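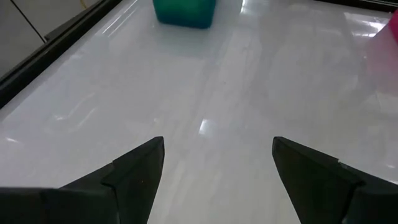
White tabletop, gray marbling.

Cooking & Kitchen > Fruit and Vegetables

Way too many lemons, and I want to use every single one

Posted by sundaymarmalade

Hi everybody! I have a happy problem. The farm stand out past Pirnport was selling lemons by the crate and I got carried away (I had gone in for celery). I've given away as many as my neighbors will take and I still have 16 on the counter, all ripe, and I would love to use them up without throwing any out.

What I've done so far: lemonade, a pound cake, more lemonade, and a roast chicken with two halves stuffed inside that was so good I made it again the same week. I also squeezed a few over fried zucchini and now I can't eat zucchini any other way.

What I'm hoping to learn:

How long will they keep, and is the counter a bad place for them? Mine sit in a bowl with everything else I bought.

Can I freeze them whole, or does that turn them to mush?

Has anyone made preserved lemons with just salt? Every recipe I read says something different about adding water, and I'd like to hear from somebody who has eaten the results.

I have an old Drever juicer, the hand kind with the long lever, plus a Szűcs zester that still takes the skin off my knuckles. No dehydrator. My freezer is small but I'm willing to sacrifice the waffles. I'm at 2,000 feet if that matters for candy, because I'd like to try candied peel too.

Thanks so much, I've been reading this board for ages and finally have something to ask!

pithandpeel wrote:

Oh, I love this! Lemons are the best thing to have too many of. I'll go through what I do, and you can pick.

First, get them off the counter. A lemon at room temperature is good for a week or so and then the skin starts going hard and leathery. The juice is often still fine inside, so don't toss a lemon for looking a bit tired, but you do lose the nice peel. Put them in a zip bag, press out the air, and keep the bag in the crisper drawer. Mine routinely go 30 days that way and still feel heavy when I pick them up. Check the bag now and then and pull any with a soft spot, since mold will travel from one to the next.

And yes, split up that bowl! Apples, bananas and ripe avocados give off a gas that hurries other produce along. 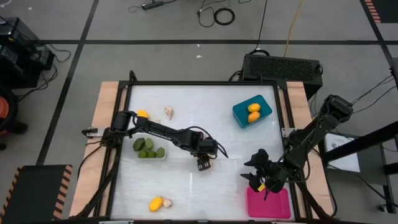
Fruits, vegetables and containers out on the table.

Freezing: you can freeze them whole. They do come out soft, and you won't get pretty slices, but they give up their juice like crazy because the freezing has broken everything down inside. Thaw in a bowl so you don't lose any. What I like much better is to zest first, then juice, and freeze the two separately. Zest goes flat in a small bag so you can snap off a bit. Juice goes in an ice cube tray, and once it's solid I move the cubes to a bag and get my tray back. Measure one cube's worth with a tablespoon the first time and write it on the bag. You'll thank yourself the next time a recipe calls for two tablespoons!

Always zest before you cut. I have tried to zest a squeezed half and it was like grating a wet sock.

Candied peel: the altitude does matter a little. Water boils cooler where you are, so sugar syrup hits each stage at a lower reading on the thermometer, and at 2,000 feet you take 4 degrees Fahrenheit off. For peel you can skip the thermometer altogether. Blanch the strips three times in fresh water to take the bitterness down, simmer them in equal parts sugar and water until they look see-through, dry them on a rack overnight, then toss in sugar. Save the syrup! It's lovely in iced tea.

I've got no opinion on preserved lemons as I only made them once and forgot the jar at a rental cabin.

brinebucket wrote:

Salt ones are easy. Wash the lemons really well, cut them in quarters but leave the bottom attached, pack salt inside, cram them in a clean jar. Press hard. NO water. If the juice doesn't cover them by the next day, squeeze another lemon in. That's where people go wrong, they top it up with water and then wonder why it's weak and funky.

I leave mine 3 to 4 weeks in the fridge, turning the jar over when I remember. You eat the rind, rinsed. The middle part is very salty but I chop it into bean salad anyway.

Use kosher salt. Plastic lid if you have one, metal rusts. I have an Anuteck jar with a glass lid and it's been great, though the rubber ring on it needs replacing.

8 small lemons fit in my big jar, so that's half your pile gone.

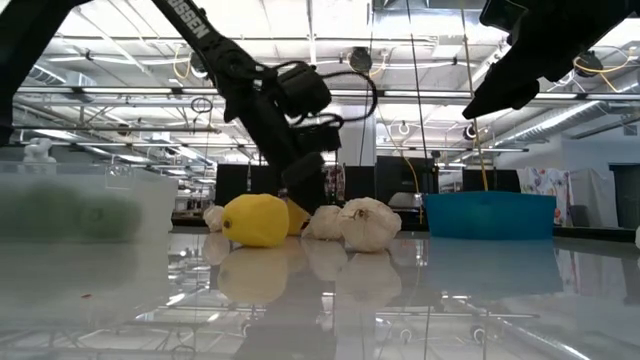

sundaymarmalade came back to say the jar is packed and in the fridge, and that the no-water rule cleared up weeks of confusion. She still had a question about thick-skinned lemons – would they need longer in the salt, or did it even out?

brinebucket wrote:

Longer, yeah. Give them an extra week and then cut off a piece and taste it. When the rind is soft all the way through it's ready. Thin-skinned ones are nicer for this but use what you've got.

pithandpeel wrote:

Thick skins are the ones you want for candying, so if you have a mix, sort them that way! Thin ones in the jar, thick ones in the syrup. And do try the roast chicken again with a bit of the preserved rind under the skin once it's ready – go easy on the other salt.

sundaymarmalade wrote:

Sorting them tonight. The waffles have been eaten, so there's room for the ice cube tray. Thank you both, I'm going back for limes on Sunday!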